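Kleinteile mit zwei Armen vorsortieren: Ablagepositionen einlernen

Teil 3 der Bauanleitung aus der Werkstatt Clundusley. Vorausgesetzt werden die fertige Verkabelung (Teil 1) und die Kalibrierung der Arme (Teil 2).

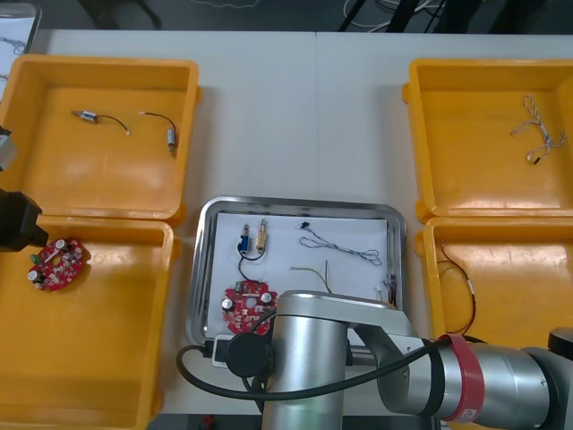 Die Schalen dürfen sich während des Einlernens nicht mehr verschieben. Doppelseitiges Klebeband genügt, Schraubzwingen stehen dem Unterarm im Weg.

1. Nullpunkt setzen
Arm 1 auf die vordere linke Tischecke fahren und in der Steuerung (bei uns Nazari) die Position als Ursprung speichern. Mit Arm 2 an derselben Ecke wiederholen. Weichen die Werte voneinander ab, zurück zu Teil 2.

2. Sicherheitshöhe
Alle Querfahrten erfolgen auf 298 mm über der Tischplatte. Der Wert stammt von Maribel Cuadros und lässt genug Luft für hängende Anschlussleitungen. Wer nur Platinen greift, kann tiefer fahren.

3. Ablagepunkte
Pro Schale einen Punkt über der Mitte anfahren, speichern und eindeutig benennen. Abgesenkt wird mit 80 mm/s, die Querfahrt läuft mit 700 mm/s. Für die ersten Durchgänge beide Werte halbieren.

4. Greifen
Motoren am Gehäuse fassen, nie an den Litzen. Runde Platinen am Rand greifen -- Elektrolytkondensatoren halten seitlichen Druck schlecht aus. Kabelbündel am Stecker aufnehmen und langsam anheben, sonst kommt das Nachbarteil mit.

5. Arbeitsraum sperren
Über der mittleren Schale darf immer nur ein Arm stehen. In Nazari dafür eine gemeinsame Zone anlegen und die Freigabe erst nach Erreichen der Sicherheitshöhe erteilen.

Bekannter Fehler: Der Greifer meldet »geschlossen«, hält aber nur eine Litze. Abhilfe schafft eine Mindestöffnung je Teiletyp. Die Tabelle dazu pflegt Eulalia Carrasco im Werkstattordner unter »Trerkel«.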